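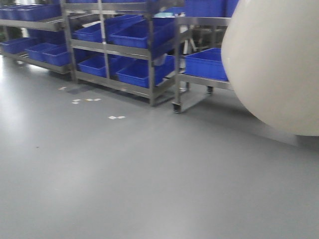
Unit 2: Bins, slopes and where your hands go

Welcome back. Last time we stayed on paper and drew floor plans, and a few of you told me afterwards that you'd like to get to the actual shelves. Me too! So today is all racks.

Get the words straight first, so we don't talk past each other. An upright is the vertical post. A rail is the horizontal piece that carries the bins. A bay is the space between two uprights, and a tier is one level of shelf. If you write "the second shelf" in your assignment I'm going to write "from the top or from the bottom?" in the margin, and I've written that on 51 papers so far, so please spare my wrist.

Now, slope. A flat shelf holds things. A shelf that drops a little toward the front also presents them, and if the rails let the bin slide, the next one can come down behind it when you take the first (that's gravity flow, chapter 8 in Herrero). The price is depth and height. You need clearance over the bin for a hand plus whatever the hand is holding, and students always forget the second part. I forgot it myself at Hitthorpe, on my first real job, and we moved 99 bins in one very long September evening.

A tilted bin is a different trick. The rack can stay where it is and you turn the opening toward the picker. Lovely for small parts. Not so lovely if you overfill, so mark a fill line.

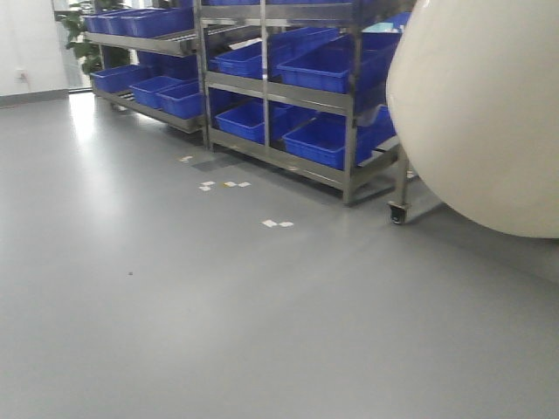 Blue bins on stainless steel racks. The large one in the right bay of the middle shelf is tilted, open top facing up.

Look at the left rack too, where the lowest shelf has its bins stepping forward in a row. Think about which of them you'd reach for first, and then about what you'd put in the one you'd reach for last. Maite Barroso and I disagree on this – she likes slow movers down low, full stop, and I'd give the bottom tier to anything heavy, fast or slow. You can side with either of us in the assignment as long as you argue it.

One more thing, color. When every bin is the same blue, the color tells you nothing about the contents, so your labels have to do all the work. Some people love that. Sebastião Conceição's group tried four colors in the Nescombe exercise and spent most of the hour arguing about green.

For next time: read the Sarmiento case, pages on replenishment only. Sketch one rack you use yourself (kitchen, garage, work, I don't mind) and name the uprights, bays and tiers. Write down which shelf you avoid and why. Bring a tape measure if you have one, I only own two.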